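Good practice for kitchen arms: what the rules leave out
Notes for the afternoon session, Fallelville

Start without the bio. They have the program.

Open with the question Sakda Limsakul put to me in March: if the arm passes every check on the list, would you let your mum cook beside it? I said no. Still would. Pause there, let them grumble.

The Katell checklist runs to 55 items. I like some of them. Most ask whether a document exists, and very few ask what the arm does when someone leaves a pot in the wrong spot. Say that slowly, a few people in the room helped write it.

Numbers, once only: 920 simulated runs at Wongsuwan, 796 marked as passed. Ask what "passed" means. In that report it means the task got finished. An arm could swing its elbow over a hot burner on the way and still get its tick. I'm not saying it did – I'm saying the form has no box for it.

Bring up the slide and give them a moment to look.

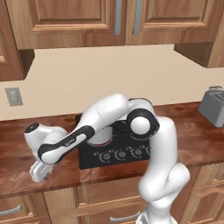
Simulated kitchen: gripper over the front left of the counter, upper link above the pot on the stovetop.

Ask the room: which rule covers the middle of the arm? Wait for an answer. Everybody writes rules for the gripper. The links behind it take up far more space, and on this counter one of them goes right over the cookware.

Then the sim question. A rendered stove burns no one. Fine for trying out paths, weak as proof of safe behaviour. If a vendor hands you sim results only, ask for the real-world ones and write down the date you asked.

What I'd want in the Pledier draft, 2 things:
Clearance measured for the whole arm, elbow included.
Every stop and near miss logged, even if the task got done.

Chaiwat Thepsuriya will say this costs too much. He may be right about the logging. Let him have his turn, don't argue past the half hour.

Questions. Leave the slide up.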